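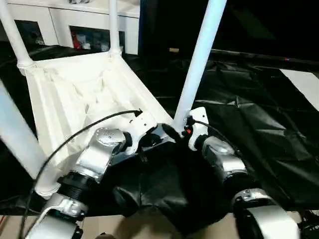 Living Collections Section, Kellard Botanic Garden

Horticulture course, unit 8: Accessioning and labelling plants in a public garden

Notes to accompany the August teaching block. Read before the session in the potting shed.

1. What an accession is

An accession is a plant, or a group of plants, of one kind, received from one source at one time in one form. Seed and cuttings taken from the same tree on the same morning are two accessions. Three pots of the same fern bought together from the same nursery are one. The number is given on arrival, before potting, and is never used again, even if the material dies in the first week.

At Kellard the number has two parts: the year of receipt, then a running number for that year. Letters after the number mark single plants within the accession once they are planted apart. If a group stays together in one bed it keeps a single letter, and the count is recorded against that letter.

The register holds 3,257 living accessions. Of these, 68 have no known source and carry the source code U. They stay in the collection for display, but should not be used for seed exchange or sent out as reference material.

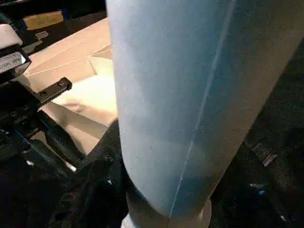 Ratree Thepsuriya objects that code U is used too freely, and that many of the plants carrying it could be traced through old nursery invoices if the search were made before the plant was moved. Her view is that a plant should be held under a temporary code for one full growing season, and given U only after the invoice files, the bed books and the seed lists have been checked. The present rule allows U to be given at once. Students should know both positions and be able to say what each would mean for a bed that is due to be cleared.

2. Source codes

W: collected from the wild, with a field record.
Z: raised in a garden from a plant coded W, with the line of descent recorded.
G: garden origin, not known to descend from wild material.
U: source unknown.

A cutting from a W plant keeps the code W. Seedlings from it become Z. Open pollinated seed from a mixed bed is coded G unless the other parent can be ruled out. This is the most common error in student work. In last year's exercise the Haterura beds produced 26 records in which seedlings had been left as W.

3. Field records

A field record should give the collector's name and number, the locality, the altitude, the habitat, the associated plants and the form of the material. Locality is written from the largest unit to the smallest. Do not correct a collector's spelling of a place. Enter it as written and put the modern form in the notes column.

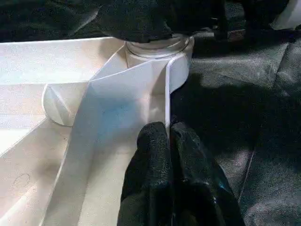

Altitude is treated in the same way. If the collector gave feet, enter feet in the first column and the converted figure in metres in the second. Where only a range was given, enter both ends and leave the single value blank. An average made up at the desk will later be read as a measurement.

4. Labels

Each plant carries two labels. The display label shows the scientific name, family, common name and native range. The accession label shows the number, the letter and the source code, and is fixed to the plant itself or set on the north side of it.

Tree labels are hung on a spring, with slack left for growth, and checked every second winter. Do not nail into the main stem. On shrubs, use a low branch that will not be taken out in pruning. For bulbs and other plants that die back, sink the accession label at planting depth and mark the position on the bed plan.

When a name changes, the display label is replaced and the old name is kept in the register as a synonym. The accession number does not change.

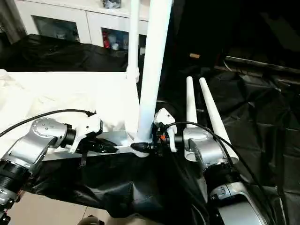

5. Stocktaking

Every bed is walked with the bed plan once in three years. The Cirnel rock bank is walked yearly, in spring, as losses there are high and small plants are easily overgrown. Record each plant as alive, dead, missing or not seen. "Missing" means that the place was found and the plant was not in it. "Not seen" means that the search could not be completed, for instance under snow or during building work. A plant not seen at two checks running is searched for again in the growing season before its entry is altered.

Entries for dead plants are closed with a date and a cause where known. They are not deleted.

Reading for the next unit: the bed book for the Cirnel rock bank, first volume, and the section on seed lists in the course folder.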